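Moved off the packing line to "demonstration work", anyone else?
Board: Warehouse & Light Manufacturing > Shop Talk

slow_conveyor
2 February 2018
I pack travel kits at Plakari. Brush, paste, cup, pouch, next. Fourteen years of it. Last month they took me and one other person off the line and gave each of us a pair of hand-held grippers. Now I stand at a table and put toothpaste where toothpaste goes, using two sets of fingers that aren't mine, so that a machine can learn how I do it. Target is 245 good takes a shift. Same pay, better shoes-to-sitting ratio, and I get a stool I'm not allowed to use during takes.
Has anybody been through this at another place? What happened to the line afterward?

palletjack69
Congratulations on training your replacement. Did they at least get you a cake?

slow_conveyor
There was a muffin.

Vilja Hirvonen
We had this at Rautiainen on the bottle side. Nobody was let go, but two people left and their spots were never posted, so you can decide for yourself what to call that. The rest of us went to changeovers and clearing jams. I like jams better than bottles. More variety, and you get to swear.

palletjack69
"Nobody was let go" is what they said at my last place right up until the locks were changed.

Vilja Hirvonen
I'm telling you what happened at mine. I wasn't at yours.

Ottmar Hellwig
Maintenance here, Trurkum, so I come at it from the other end. Everyone worries about the machine being fast. Ours is slower than the slowest person we ever had on that station, and he used to eat soup while he worked. What changed was the breaks. With people, the line stopped when people stopped. Now it doesn't stop, so somebody always has to be near it, and lunch is in shifts. If you have any pull at all, get the break schedule in writing before it goes live.

slow_conveyor
That's the most useful thing I've read all week, and our handbook is 69 pages.
My own complaint is smaller. I used to be good at this. I could do a kit without looking and argue about hockey at the same time. With the grippers I'm back to being new. I drop things. Getting a brush and a tube to stand in the same cup took me most of a morning before I stopped muttering at it. My supervisor says the fumbled takes get thrown out, and that seems a shame. It's the only part with any personality.

brine_and_bolts
Do they credit you for it? My cousin did the same sort of thing at Ukberg and asked for a higher grade, on the grounds that teaching is a skill. They gave her the title "motion lead" and no money. She put it on her door at home.

palletjack69
See, this is my point. If what's in her hands is worth recording, it's worth paying for.

Vilja Hirvonen
On that one I'm with you. Where I part ways is calling it doom every time. My wrists stopped hurting the month I came off bottles. I'm not going to pretend I miss the bottles.

palletjack69
Fair about the wrists.

Ottmar Hellwig
slow_conveyor, what does your station look like? Ours was a corner behind the shrink wrapper with a bedsheet clamped up.

slow_conveyor
We're fancier. Proper black cloth and big colored letters. What you get is the gripper's view, so everything bends like the back of a spoon.
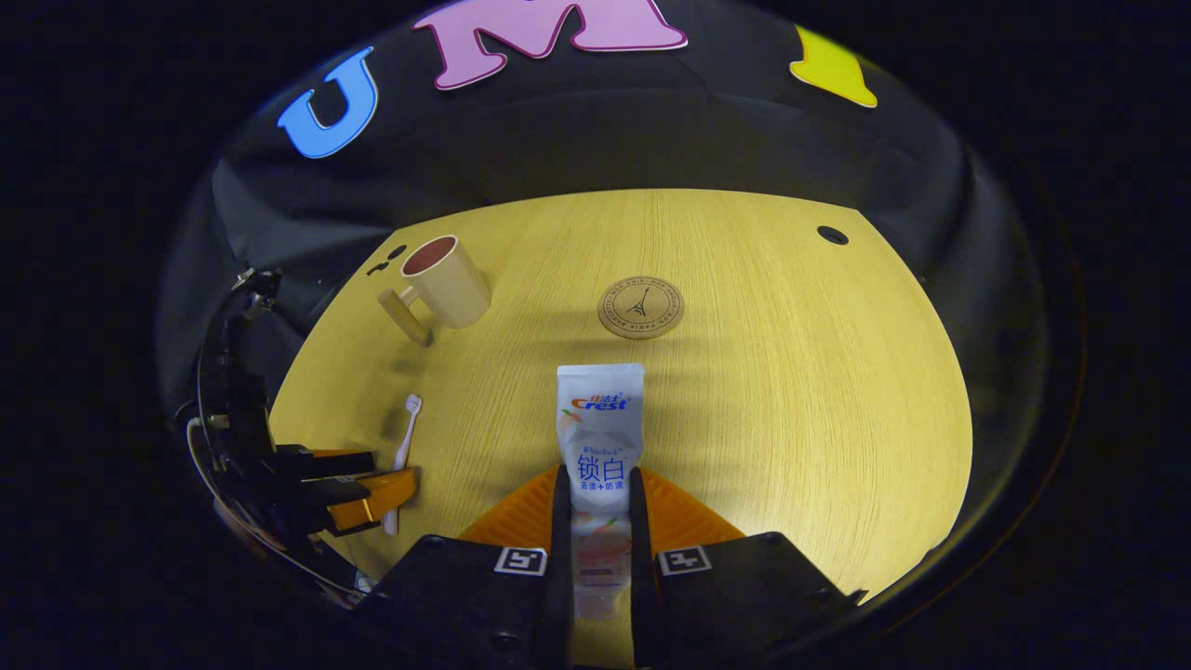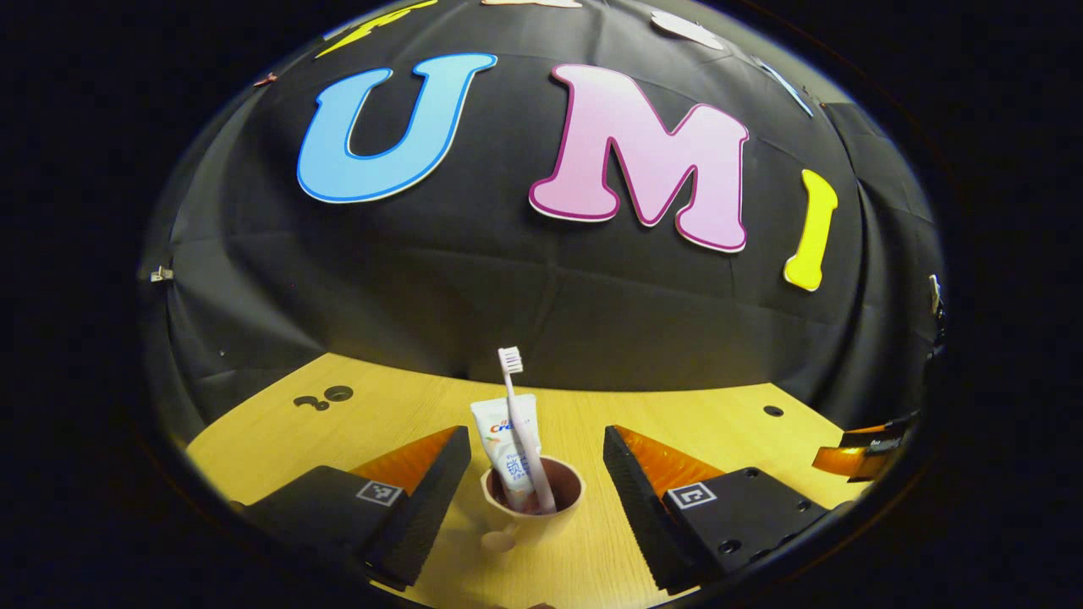

My table. First one has the tube in the fingers, second has brush and tube both in the cup.

brine_and_bolts
That is a lot of production value for toothpaste.

Ottmar Hellwig
Beats the bedsheet. Ask about the lunch thing anyway.

slow_conveyor
Asked. I'm told it will be looked at in April. I've put in for the jam-clearing list in the meantime, on Vilja's recommendation, mainly for the swearing.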